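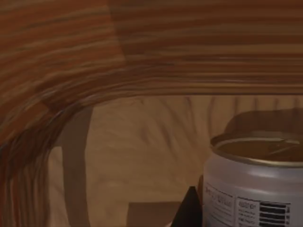 Rated Load

The Futurstead manual gave the bench circuit 2000 watts. Ľubomír Krajčí read the clause twice and drew a line under it.
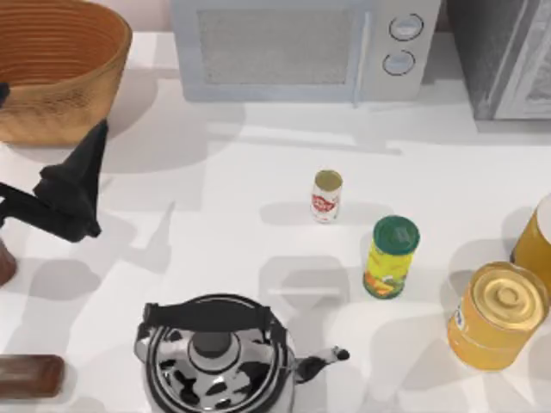
Mavis wanted the kettle and the heater on together. Their combined draw was 3000 watts. He told her so.

"Lloyd ran both all November," she said.

"Lloyd replaced the fuse six times."

She unplugged the heater, put on a second grey jumper and filled the kettle. 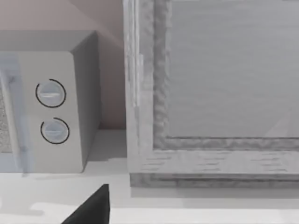 The microwave, with its two dials.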